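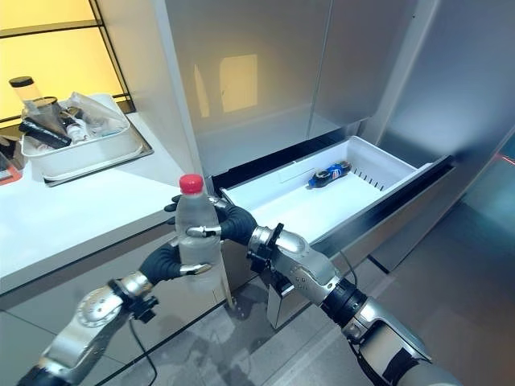 Goltier today released a code of practice for robots that handle food and drink containers in home and workplace kitchens. The document sets out how such robots should be tested, what they may touch, and what has to be written down before a machine is used near people who are not trained operators. It covers everyday jobs such as taking bottles in and out of a refrigerator. A clear bottle held in two gloved robot hands over an open refrigerator drawer falls under Section 3, which deals with two-handed holding and hand coverings. The code is free to download and applies to both fixed and mobile machines.

Most existing rules for robot arms were written for factories, where the parts are known and the work area is fenced. Kitchens are harder to plan for. Containers come in many shapes, drawers are left open, and people walk in while the robot is working. Goltier wrote the new code with Fanside, which builds control software for robot hands, and with the test kitchen at Brinbridge.

The main requirements are:

Grip force. Each hand must have a set limit for thin plastic containers. The default limit is 25 newtons per hand, and any higher setting must be approved in writing by the site operator.

Hand coverings. Gloves and sleeves that may come near food containers must be removable for cleaning. They must be checked for tears before each work session. Bare metal finger parts that touch a container must be smooth and wiped down on the same schedule.

Drawers and doors. A robot may not close a refrigerator drawer or door while either of its hands is inside the opening. If a person reaches toward the same opening, both arms must stop.

Cables. Loose cable on the arms must be kept clear of drawer runners, hinges and countertop edges.

Testing. A machine must complete 2000 container transfers before it is used outside a test site. At least 700 of these must be done with cameras on the hands as well as at the head – a head view alone often loses sight of the fingertips.
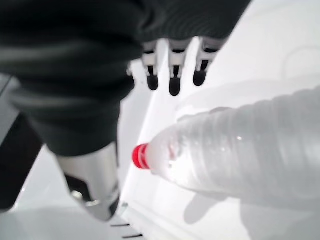 Wrist camera view of a robot's fingers and a capped water bottle lying on a white surface.

Containers lying on their side get their own section in the code. The operator must state which end of the container the robot will approach, how far the fingers open, and what the machine does if the container rolls. Picking up by the cap alone is not allowed, even when the cap is closed.

Sites that follow the code must keep test records for 80 weeks. The records should list the containers used, the force settings, any drops or spills, and the state of the hand coverings. Goltier does not require video to be kept, but sites that do keep it must tell anyone who works in or visits the kitchen.

The code is voluntary. Fanside and Brinbridge will both apply it to their own kitchen work starting in July. A short training course for site operators will be held in Bragança in the same month, with places open to outside firms and universities.

Comments on the code can be sent to Goltier through the contact form on its website. A revised version will be issued after the first set of site reports has been reviewed.

About Goltier
Goltier writes test methods and working guidelines for service robots. It does not make or sell robots.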